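How to budget for a hand-held gripper setup (without blowing it all on the gripper)

We use cookies to remember your preferences and see which guides get read. Accept all | Manage settings

When I first priced up a data collection bench for our workshop at Standale, I wrote down the cost of the gripper, added a bit for postage and felt very pleased with myself. Then I had to go back and ask for more money. Twice! So I've put my planning sheet into steps, and you're welcome to pinch it.

My total came to £1478 and I'd been given a ceiling of £2000, so there was some room for mistakes (I used a fair bit of it).

Step 1: Pick the task before you open a single catalogue

Write one plain sentence saying what the hands will do. Mine was "pick up toy bricks of different sizes, turn them over and put them down again". It sounds silly, but that sentence decided how wide the jaws had to open, how much table I needed and how close the camera would be to the work. I'd been eyeing up the larger Skelta gripper until I wrote it down, and then I went for the small one.

Step 2: Price the things you handle

Bricks are cheap, so I nearly left them off the sheet. Don't. Buy a mix of large and small in one colour to start with, then put the same again down as spares. Red has been good for us on a white table, though glossy plastic does pick up reflections from the ceiling lights, so try a couple of bricks under your own lamps before ordering a whole tub.

Gloves go on this line too. We settled on plain black ones with a fine knit, and I buy several pairs in each size – sharing one pair gets grim very quickly.
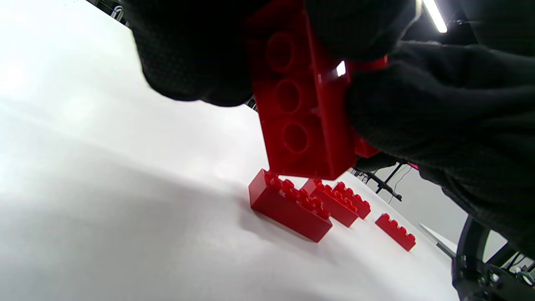 Step 3: Sort out the table, stands and lights

I put £264 aside for this and it was the best money on the sheet. It covered a white top, stands, clamps and a decent overhead light. Measure your room first, and remember that stand legs stick out further than you think. Leave a bit for cable ties as well.

Step 4: Get 3 quotes and read the small print

I asked Skelta, Sument and Nambiar for the same list of parts. Sument looked dearest until I noticed theirs included the mount and spare finger pads, which the other two charged for separately. Ask each supplier:

- Is the mount in the price?
- What do replacement pads cost, and how long do they take to arrive?
- Can I send it back if the jaws don't suit my parts?

Step 5: Keep some back

Whatever is left over, leave it alone for the first month. I spent mine on a second set of pads and a longer cable, and neither had crossed my mind in the planning stage. If you're ordering in December, allow extra time for delivery too – my clamps took ages.

Related guides

Choosing a workbench for a small robot arm
Renting or buying: a gripper cost sheet
Cable tidying for people who hate cable tidying
Which lamp for a white tabletop?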